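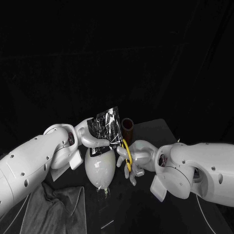 Toritz 项目 包覆与裁切组 / 工作台记录本
2020年12月23日
内容：银色箔的手持剪裁，蛋形件的局部包覆

接上一页。上次留下的问题有两个：一是箔片剪下来以后边缘卷曲，贴不平；二是半透明薄膜和箔叠在一起时，薄膜先被剪刀带走。今天只处理第一个，第二个看时间。

台面条件
深灰色哑光台面，后面挂黑布。黑布没有熨，褶子还在，对剪裁没有影响，先不管。室温 21 ℃，台面照度调到 2,000 lx。上一轮照度偏低，箔的折痕看不清，剪口走偏了也发现不了；调高之后折痕清楚，但高光也多，正对灯的那几道褶会白成一片，剪到那里得靠手感和两侧的暗部判断。灯往后挪过一次，高光从箔的中部移到上缘，剪口附近好一些。灯的位置已在台子背面用胶带做了记号，下次直接对记号。

材料
箔：Tellitz，银色，开过封的那一卷。卷芯上的标签掉了，批号从外箱抄到材料登记表里，这里不重复。裁成边长 100 mm 的方片备用。
薄膜：半透明，Costa 库房领的，领的时候没有外包装，厚度没测。
被包件：白色蛋形件，Brurent 送来的样件。表面光，放在台面上会自己转向，需要薄膜在下面垫着。
剪刀：黄柄那把。另一把刃口有缺，已挑出来，不要再放回工具盒。

箔的状态
备用方片分成平的和揉过的两种。平片直接从卷上取，揉过的是握成团再展开，不压平，保留褶皱。Brurent 要的外观是后一种，平片只做对照。
揉过的箔有几点要记：
褶皱让箔片有了刚度，捏住下缘能立住，上面不往下倒。平片捏同样的位置，上半截马上折下来，盖到剪口上。
褶皱的方向不受控。有的褶正好与剪口垂直，刀尖碰到褶峰会顺着褶滑开。
揉得太紧，展开时在褶的交点上会出小孔。对着灯看能看见亮点。有孔的片不做外层，可以留着练剪口。
揉过之后外形尺寸变小，边也不直了，按原边量出来的中线没有意义。要量就在揉之前把中线压出来，揉完还能认得出。

剪裁步骤
先把箔捏在下缘附近，拇指朝上，食指压住另一面，捏点离剪口越近越稳。捏点离得远，剪刀一合，箔就跟着刀刃往前走，剪不断，只是被夹弯。
剪刀从对面过来，先只用刀尖碰箔的下部，确认位置，再张口。不要一上来就把刃口根部推到箔上，根部张角大，箔会被推走。
合刃要慢，一次合到底。中途停下来再合，停的位置会留一个小台阶，贴到弧面上时这个台阶会翘。
两把刃要夹紧。柄上的力如果偏了，刃间有缝，箔会折进缝里，刃口合上了箔还连着。今天前几片都有这个情况，换了握法以后少了：下面几根手指收进柄的下方托住，只让柄环上的那一侧动。
剪下来的部分会掉。蛋形件如果正好在剪口下面，碎屑就落在薄膜上，薄膜带静电，粘住了吹不掉。下一轮把蛋形件往旁边挪，剪完再移回来。这一条上次也写过，今天还是照旧放在正下方，应改。

关于边缘卷曲
对照做下来，卷曲主要跟两件事有关。
第一是剪的方向。顺着主褶剪，边缘基本保持原来的起伏；横着主褶剪，每过一道褶就在边上留一个小尖，尖向刀刃移动的那一面弯。贴上去以后这些尖朝外，手摸得到，勾薄膜。
第二是捏的力度。捏得重，捏点周围的褶被压死，那一小块变平变硬，跟旁边的褶皱区之间形成一条折线。剪口如果穿过这条折线，两边翘的方向相反。捏得轻又拿不住。现在的做法是用指腹的侧面捏，受力面窄一些，压痕可以留在要剪掉的那一侧。
剪完以后用指甲背把边刮平，平片有效，揉过的片效果差，刮一下旁边又起。用圆杆滚压可以，但褶皱也一起滚没了，外观不合要求，放弃。
剩下的办法是留余量。外层比搭接线多出 2 mm，包的时候往里折，卷边藏到里面。折进去的部分要一次折好，反复折会断，断口比原来的剪口更难看。

包覆情况
蛋形件只包了一部分，薄膜在外面有反光，下端堆在一起，皱得厉害。下端收口一直是麻烦：蛋形的大头小头曲率不同，薄膜从侧面贴过去，到底部必然有多余的料，不剪就堆，剪了就有缝。试过放射状剪口再搭接，搭接处透出叠影，颜色比别处深。Brurent 那边对底部外观没有写要求，3月份的样件说明里只提到侧面和顶部。先按堆着处理，等对方回话。
薄膜和箔的先后次序也定不下来。薄膜先上，表面滑，箔贴上去会转；箔先上，薄膜要绷紧，一绷就把箔的褶压平。今天采用薄膜先上，箔只做局部。

小片的拿取
剪下来的小片很难从台面上捡起来，指尖一推就跑，反光又乱，在深色台面上看得见却抓不准。改用浅灰色卡片辅助：卡片斜着放，小片从高的一边滑下来，停在低的一边，指尖并拢去捏。卡片斜度大了小片滑过头，斜度小了停在中间不动。卡片表面要干净，沾了胶就只能换。
小片捏住以后在指尖之间换手，容易折角。换手时先把接的那只手的食指和拇指弯成环，留出口，把小片送进去再合，比两边同时捏要稳。送的时候小片边缘朝着口，面朝着口就会碰到手指弯掉。

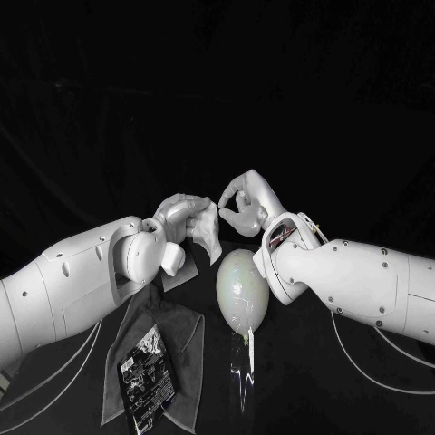

废料和清台
箔屑和薄膜屑分开收。箔屑用湿布按，不能擦，擦会在台面上划出亮线，哑光面上很明显，去不掉。薄膜屑用胶带粘，粘完检查黑布下沿，静电会把碎膜吸到布上，布动一下又掉回台面。
剪刀用完擦刃。箔的碎粒会留在铆钉附近，下次合刃时有沙的感觉，剪口发毛。擦完合着放，不要张着放进盒里。
剩下的揉过的片放浅盒，不叠，叠了褶会互相套住，分开时撕边。平片夹在纸里，平放。

问题和待办
箔的正反面。Tellitz 这一卷两面光泽有差别，揉过以后很难分辨，今天的片没有记哪面朝外。以后在要剪掉的角上用笔点一下。
剪口顺褶还是横褶，结论只来自今天这一卷，换卷要重看。
薄膜厚度要测。Costa 库房那边如果查不到来料单，就自己用千分尺夹几层再折算。
第二个问题（叠剪时薄膜先走）没有做完。看到的情况是薄膜从刃口下面滑出来，箔已经断了薄膜还连着。设想是先把薄膜折边，让它在剪口处也有一点刚度，或者两样分开剪，叠的时候再对位。分开剪对位误差会大，但包在弧面上本来就要修，可以接受。
蛋形件的支撑。薄膜垫在下面只是临时的，一碰还是转。可以用泡棉挖个浅窝，窝的颜色选深的，免得返光打到底部，看不清收口。挖窝之前先确认大头朝下还是小头朝下，Brurent 的说明里两处写法不一致。

补记
收台前又拿平片试了一次留余量折边，折线用卡片的边压出来，再翻过去，比直接用手折直。揉过的片照做，折线压得出来，但过褶峰时会断续，要沿着断续的地方补压一遍。补压时卡片要立着，斜着压会把外面的褶一起带平。
样件和余料放回柜子中层，柜门上的单子已更新。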